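Robot Learning Methods
Handout 3: Learning placement from simulated demonstrations
Fri 7 November

Read this before the lab. It covers the Presivix method, which we use as the running case for the rest of the unit. You should already know what behavior cloning is and why small errors add up over a long rollout.

1. The problem

A policy trained on demonstrations sees camera images and joint positions and puts out the next short run of arm motions. In simulation we can make as many demonstrations as we like. The trouble is that most frames in a demonstration carry little information about the task. The wrist cameras are the worst case. When the gripper is open and far from any object, the wrist view is mostly tabletop, and many different arm positions give nearly the same image.

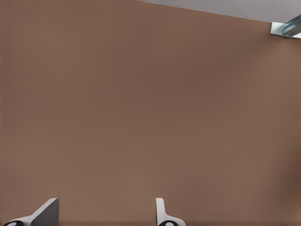 2. What Presivix changes

Plain behavior cloning weights every frame the same. Presivix gives each camera view a weight at each time step, based on how well that view alone predicts the next motion. Views that predict poorly still go into the network, but they count less in the loss. The weights come from a small side network that is trained first and then frozen.

Two points that students mix up:
– The weight is on the view at that time step. It is not on the camera for the whole episode.
– The side network is not used at run time. Only the main policy runs.

3. The task

The lab uses Matell, a two-arm tabletop task. A small block has to go into a shallow tray. Either arm may do the work, and the other has to stay out of the way. An episode counts as a success if the block is inside the rim and the gripper is open at the last step. With the block held and the tray still empty, the overview camera shows both the block and the place it has to go, so its weight should be high.

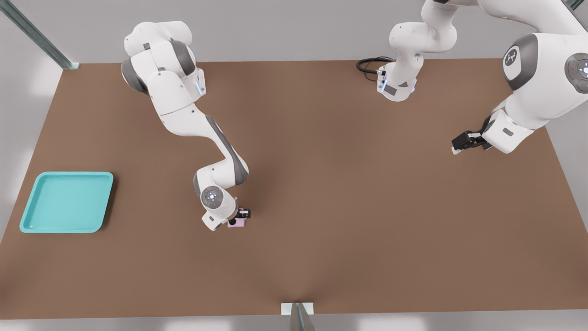

4. Training setup

The training set has 2,790 episodes, split evenly by which arm does the placing. Each policy is trained with 3 random seeds. Testing uses 200 start positions that do not appear in training, and the same 200 are used for every policy. Do not change them, or your numbers cannot be compared with anyone else's.

5. Reading the results

The baseline is the Herrera policy, which has the same network and equal weights. Compare the two on success rate first, then look at where the failures fall. Sort them into missed grasp, drop on the way, and block on the rim. Report each seed separately – an average can hide one bad run.

6. Before the lab

Read the Dellard notes on loss weighting, sections 1 and 2. Pick 30 test episodes from the shared folder and plot the view weights over time for each camera. Bring the plots with you.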